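## Pilley two-finger gripper (Kundix arm mount)

Parallel gripper with moulded lattice fingers, for light household and packing-bench work. Sold in pairs. Rated for 2,000 cycles between pad changes, or 3,000 with the Bachmann pads (sold separately). Mass 167 g without cable.

Suitable for cartons, folded towels and empty containers. Picking up a closed carton from a kitchen counter is within its range; opening one is still unreliable, and flaps should be left to a person. 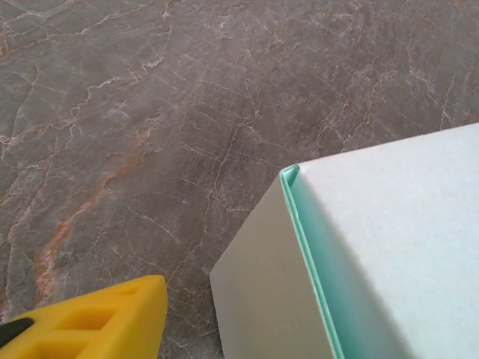 Polished stone slows the job. Light cartons tend to slide before the fingers close, so set the approach speed to 2 on the Harnness controller and recalibrate grip force after any change of surface.

Not recommended for wet dishes, cutlery or glassware. Colour may vary by batch.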